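Gripper timing thread, 14/09/2023. Long one, sorry

Two grippers, two clocks. Spent most of today on why the left and right streams in Rundine don't line up. Short version – it was me

Every gripper stamps its own frames. Loader was matching on arrival time, so whichever one had the busier link looked late. Up to 200 ms late in the worst clips. You can't learn a handover from that

Kai Stüber spotted it in the plots before I did. Jaw width on the left closes, and the right one "lets go" before anything's been passed. Nonsense obviously

Fix is in the Plamau branch: match on capture time, then interpolate jaw width, never the images. Dropped frames stay dropped. No more quiet padding

Other thing is tracking. Pose drifts when both cameras get close to a plain wall, so I've been sorting clips by how much pattern is in view. Busy cloth is lovely for this. Shiny folds less so

Pink box clips, tape roll and the white tube:
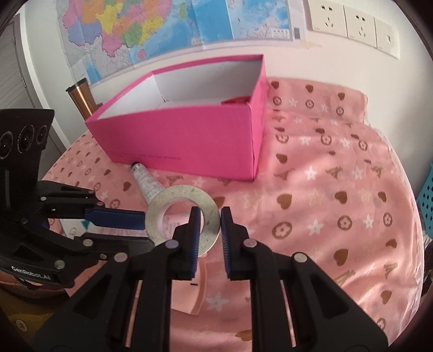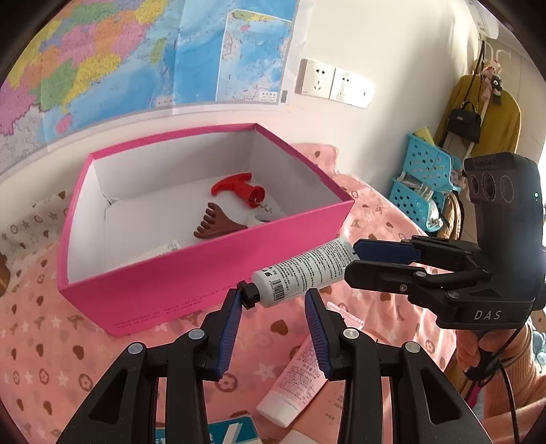 Reran the lot with the new matcher. 3,000 clips, one overnight job, and the closing edges now sit where you'd expect. Havent checked the really short ones

Still open: what the planner should do when both grippers claim the same object. At the moment it picks whoever closed first and hopes – fine for handovers, rubbish for anything held by both

Will push the config tomorow once Dotbridge stops timing out on me. If you're on the old loader please dont train on it

Contact · © Thongsuk · Back to top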